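4. Rules for scoring and reporting simulated appliance tasks

4.1 Why a written rule set

The first version of our kitchen suite had no written rules. Each site ran the tasks, each site decided what a success was, and the numbers went into one table. Bad idea. When we reread the logs from the October round, the two sites (Tirkitz and Zadari) had scored the same kind of episode differently in a lot of cases. Door left half open: pass at one, fail at the other. Gripper resting on a neighboring appliance at the end: pass at both, but only one site wrote it down. The rules below are what came out of that. They cover the microwave tasks only. Drawers and the oven door are handled in Section 5.

4.2 Scene rules

One layout per report. The microwave is built in above a wall oven, same cabinet tower, counter to one side. Changing the layout between training and test is allowed but has to be stated in the first table, not in an appendix. The arm base may be moved between episodes. The start pose is logged every time, including episodes that get thrown out. 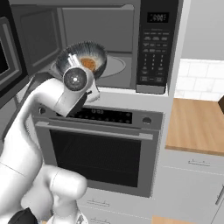 Clearance is where most of the arguments started. The top of the oven sits close under the microwave opening, so any approach from below puts the fingers near the oven controls. We set the following. Contact with the oven strip or knobs counts as a side contact and is logged with its time step. Side contact does not fail the episode by itself. Moving a knob does. A report that gives only a success rate with no side contact count is incomplete and should be sent back.

Objects near the cavity: pose is read from the simulator state, never judged from a rendered view. Overlap in a view says little about depth, and both sites had mislabeled episodes this way. If the task asks for an object on the turntable, the object must be supported by the turntable and released by the fingers at the last step. Touching the plate edge is not enough.

4.3 Door rules

Door angle is read from the hinge joint. No visual thresholds. The task file sets the target angle and the report repeats it, even if it is the default. An episode that reaches the target and then swings back is a fail. We know this is strict. Ó Gríofa, the looser rule set we started from, takes the maximum angle over the episode, and under that rule a policy can bump the door once and collect full credit.

Episode length is capped at 200 control steps. Time spent after the door hits its target still counts toward the cap. Operators doing demonstrations are under the same cap, which they did not like, but demos longer then the cap can't be compared with anything the policy does.

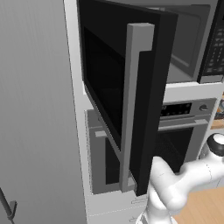
Figure 2. Microwave door open over the wall oven, with the wrist and gripper below the door near its bottom edge.

The handle is treated as part of the door for contact purposes. Pulling on the handle, pushing the inner face, hooking the outer edge: all allowed, all logged under seperate contact labels. The reader should be able to tell from the report which one the policy used. Reports that say only "opened" hide too much. A policy that always goes for the outer edge may be fine in this layout and useless where the tower is flush with a side wall.

4.4 Camera rules

At least two views per episode, saved from fixed mounts. The open door blocks a good part of the oven and sometimes the wrist as well, so one view is never enough for review. Views are for people checking the scores. They don't feed the scorer. Lighting and textures stay at suite defaults unless the study is on visual change.

4.5 Check on old data

We rescored 3,255 stored episodes with the new rules using Julell, our log replay tool. No policies were retrained. 23 episodes could not be replayed, missing start pose in every case, and were dropped from both the old and new totals. Most changed labels came from the swing-back rule, next most from knob motion. Changes went in both directions at Zadari, only downward at Tirkitz.

4.6 Known gaps

No force limit on the hinge yet. No rule for buttons on the control panel, we left those tasks out of this release. Rules version dated July 2, 2020; cite the version with any number taken from the suite.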